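Stand des Berichts: 6.8.24, zweite Fassung nach den Anmerkungen aus der Zwischenbesprechung

# Greifen und Ablegen kleiner Würfel mit einem Tischroboter

Projektbericht, Wahlfach Automatisierung, Schule Mullden

## 1. Aufgabe

Unsere Gruppe hat im April das Thema »Greifen« bekommen. Die Aufgabe lautete: Ein kleiner Roboterarm soll einen Würfel vom Tisch aufnehmen und in eine offene Schachtel legen. Die Bewegungen werden nicht einzeln programmiert, sondern von uns vorgemacht, aufgezeichnet und danach für das Training eines Modells verwendet. Die Gruppe Stulent hat mit dem gleichen Material das Stapeln bearbeitet. Ihr Bericht wird getrennt abgegeben, deshalb wird das Stapeln hier nicht behandelt.

Am Anfang wollten wir noch eine Sortierung nach Farbe machen. Diesen Teil haben wir nach der dritten Woche gestrichen, weil schon das einfache Greifen mehr Zeit gebraucht hat als geplant.

## 2. Aufbau

Der Arm steht am hinteren Rand des Tisches auf einer flachen Grundplatte. Als Objekte verwenden wir zwei kleine Würfel, einen gelben und einen grünen. Die Schachtel ist das Ziel und steht rechts von den Würfeln. Neben der Gesamtansicht gibt es eine zweite Ansicht nahe am Greifer. Diese zweite Ansicht war für das Training wichtiger, als wir zuerst gedacht haben.
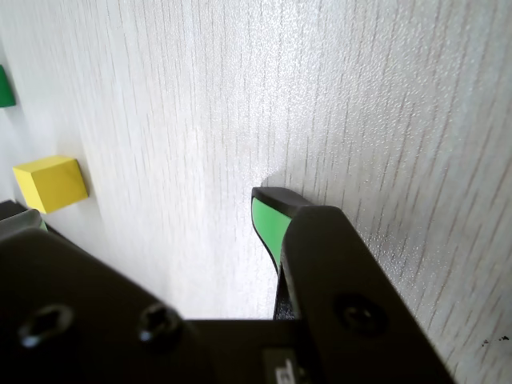
*Abb. 1: Nahansicht am Greifer, mit gelbem und grünem Würfel am linken Rand*

In der Nahansicht sieht man die Fingerspitze mit der grünen Innenseite gut, die Würfel aber nur, wenn der Arm ungefähr richtig ausgerichtet ist. Steht er zu weit rechts, so wandern sie links aus dem Bild hinaus. Das Modell bekommt dann von dieser Ansicht fast keine Information und muss sich auf die Gesamtansicht verlassen. Wir haben deswegen eine Startposition festgelegt, bei welcher mindestens ein Würfel ganz in der Nahansicht liegt.

Ein weiterer Punkt ist die Tischplatte. Sie ist sehr hell und glänzt in der Nahansicht stellenweise. Die Schatten der Würfel sind dort nur schwach. Wir haben versucht, die Belichtung von Hand einzustellen, und die Werte danach nicht mehr verändert.

## 3. Aufzeichnung der Daten

Insgesamt haben wir 857 Durchgänge aufgezeichnet. Jeder Durchgang dauert höchstens 15 Sekunden und besteht aus Anfahren, Greifen, Heben und Ablegen. Vor jedem Durchgang wurden die Würfel neu hingelegt. Dafür gab es am Anfang keine Regel, und das war ein Fehler: In der ersten Serie liegen die Würfel fast immer an derselben Stelle, vermutlich aus Gewohnheit. Für die spätere Serie haben wir einen Plan mit neun Feldern auf Papier gezeichnet und die Felder der Reihe nach benutzt.

Die Dateien liegen auf dem Schulrechner im Ordner »Mustden«. Die Namen enthalten die Nummer der Serie und das Feld. Wer mit den Daten weiterarbeiten will, soll bitte zuerst die Liste der ungültigen Durchgänge lesen. Sie liegt im selben Ordner.

Als ungültig gilt ein Durchgang, wenn

- der Würfel beim Heben herunterfällt,
- eine Hand in einer der beiden Ansichten zu sehen ist,
- die Schachtel während der Bewegung verschoben wird.
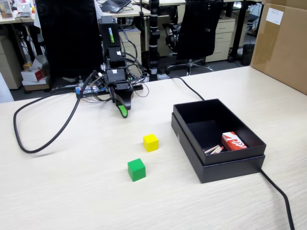 Mit der Kabelführung waren wir bis zum Schluss nicht ganz zufrieden. Das dicke schwarze Kabel von der Grundplatte liegt in einem weiten Bogen auf der linken Tischhälfte. Es braucht dort viel Platz, und wir haben die Felder auf dieser Seite am Ende weniger benutzt. Eine Führung nach hinten wäre besser, dafür müsste aber der Arm ein Stück nach vorne gesetzt werden. Alle alten Aufnahmen würden dann nicht mehr zum Aufbau passen — diesen Preis wollten wir so spät im Projekt nicht mehr zahlen.

## 4. Ergebnisse

Das Modell greift den Würfel sicher, wenn er in der Mitte des Tisches liegt. Am Rand wird es deutlich schlechter. Der häufigste Fehler ist, dass der Greifer zu früh schließt, also bevor beide Finger auf der Höhe des Würfels sind. Der zweite Fehler ist das Ablegen auf der Kante der Schachtel. Hier rutscht der Würfel manchmal hinein und manchmal nach außen. Wir haben beides als Fehler gewertet.

Eine Kraftmessung hat der Greifer nicht. Ob ein Würfel wirklich gehalten wird, erkennen wir nur am Strom des Servomotors, und dieser Wert schwankt stark. Im Protokoll steht zum Beispiel für einen festen Griff der Rohwert 1412, beim nächsten Durchgang war er mit gleichem Würfel deutlich kleiner. Eine Schwelle konnten wir daraus nicht ableiten.

## 5. Offene Punkte

Im nächsten Halbjahr übernimmt die Gruppe Wegener den Aufbau. Wir empfehlen ihr, zuerst das Kabel zu verlegen und erst danach neue Daten aufzunehmen. Auch die Position der Schachtel sollte mit Klebeband markiert werden. Die Auswertung nach Feldern ist noch nicht vollständig, die Tabelle wird nachgereicht.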